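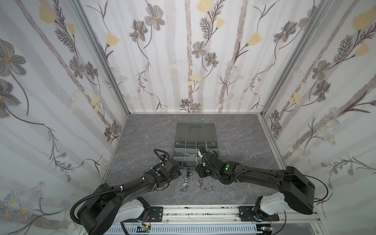

Small latch pieces and their divided box, lid open, against the flowered wallpaper.

Wadwood Small Hardware Sorting Set

README

Welcome, and thank you for taking an interest in a box of latches. Wadwood is a collection of pictures and notes on sorting small metal hardware into a compartment box, the kind of job most of us do at a kitchen table when a drawer has finally become too full to close. It grew out of the Stirkomon collection, which covered larger household things, and we kept hearing from people who wanted something smaller and fiddlier. Well, here are the latches!

What is in the set

There are 165 sorting sessions, each with a folder of stills and a short plain text note. The notes were written by Ourania Christodoulou, who has a real fondness for hardware and sometimes goes on a bit about hinges. We left her remarks in, and we hope you enjoy them as much as we did. A further 17 sessions sit in a folder called "extras". They are complete, but their notes are thin, and you may want to leave them out on a first pass.

The box

The organizer is clear plastic with a hinged lid in a translucent gray. The tray is split into small cells by clear dividers, and in the right light the edges of the dividers look faintly blue. It is a nice box to use, though a see-through one asks a lot of your eyes. Metal seen through two or three layers of plastic gets hard to make out, and if you are labeling what sits in each cell you will be squinting now and then. Please mark a cell "unsure" when you are unsure. We did the same.

The latch pieces

The pieces are silver metal and small enough to lose in a carpet. They rest at all sorts of angles, and now and again one stands upright, as one does in the picture at the top. In the notes a piece is "out" if it is on the floor of the work area and "in" if it is in a cell. A piece balanced on a divider gets its own word, "perched", which was Romain Poulain's idea and has saved us many small arguments.

The background

You will notice the wallpaper. It is white with pale gray stripes, gray flowers and yellow blossoms, and over on the right there is a little cluster of pale blue daisies that has become everyone's favorite. The floor is gray with a faint marble-like veining in white and brown. Silver pieces on a gray floor can be surprisingly shy - zoom in before you decide that one is missing.

How the notes are laid out

Each note begins with the session number, then the state of the lid, then the pieces that are out, going from left to right as you look at the picture. Anything after the word "also" is a free remark and follows no format at all. Spelling has been tidied, but Ourania's abbreviations stay as she wrote them, and there is a list of them in abbreviations.txt.

Known problems

Session 100 has two notes that disagree about the lid. We could not settle it, so both are kept.

Version 2 renamed the cells so that they count from the front row. If you have labels from the first version, use the table in cells_old_new.txt to convert them.

Credit and contact

Please credit the set as "Wadwood Small Hardware, Skerncombe". Corrections are very welcome, even tiny ones, and Romain reads every message that comes in. The next round of fixes is planned for October.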